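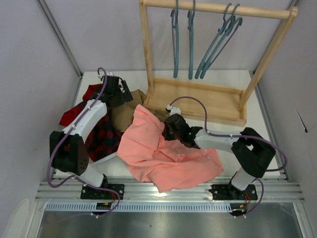
December, 4:40 pm

Budget notes for the second cell. Maximiliano wants a number by tomorrow and I am not going to give him a good one, so he gets this instead.

Pikmont came back at 1,335 per gripper, cables not included. Flurside wants 768 for what looks like the same part with a shorter warranty. I asked both for cycle life on fabric and both sent me a sheet for rigid parts. Fabric is all we do. A finger pad that lasts forever on boxes tells me nothing about pinching a shirt all day.

Before we spend on grippers I would like somebody to show me grippers are the problem. My read of the logs is that we lose most of our time on the pile: picking one garment when another is lying partly over it. A nicer gripper pulls up the same two garments, only with more force.

Cable routing. Both arms still have the purple cable clipped along the links, with a big loop over the gripper. The right one swings out toward the rack tray. I don't trust it next to hangers. The Maruyama rep says their internal routing kit fixes this for 596 an arm, so double that for the cell, plus the hours to strip the arms down. Clips and a shorter loop first. If it snags after that, we talk.

Rack: keep the wooden one. Trandurico has a metal rack with indexed hanger slots and I can see why people like the brochure. But hangers that always sit in the same place will make our hang numbers look better than they are, and then we take it to a real closet and look silly. Not buying. Same hangers too.

Spares: 2 grippers, on the shelf, before anything else. Last time one went down we waited on shipping and the cell sat there. Cheap vendor is fine for spares if the mounting pattern matches — Flurside says it does, I want the drawing.

To do:
Ask Flurside for the drawing and a loaner
Get Pikmont to quote with cables
Shorten right loop, rerun the khaki piece and the plaid shirt
Pull the failure counts by cause so Max and I argue from the same page

MC, if you read this before I find you: the answer on the full second cell is still no from me until that last item is done.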